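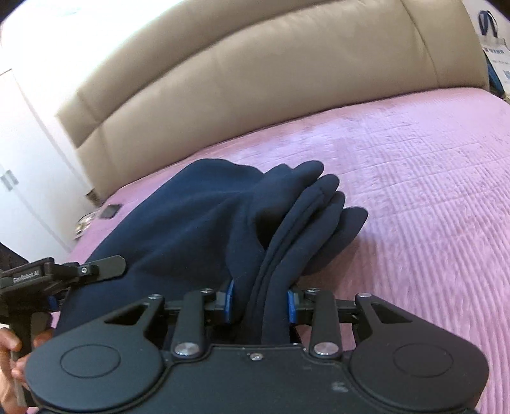
Page 2 of 3

Minutes, Open Day Planning, February 21, 2023

3. Visit to Herkotix
Eight of us went and everyone came back buzzing! The hosts let us try the hand-held grippers on clothes laid out on a bed, and the blue finger pads really do pinch a fold of thick fabric (harder than it looks, we all wanted a second turn). Members loved how open the staff were with questions.

4. Our own open day, March
Agreed to run a folding table in the Bustamante hall, with 40 places per session. Futel will lend tables. Rumar quoted 235 for printing 2,000 flyers, accepted.
Action: secretary to ask Herkotix for two grippers and a bag of sweatshirts.

5. Sign-up
Cap set at 100 for the day. One member asked for a kids' hour, and the room said yes right away.

Minutes of the last meeting approved with one spelling fix.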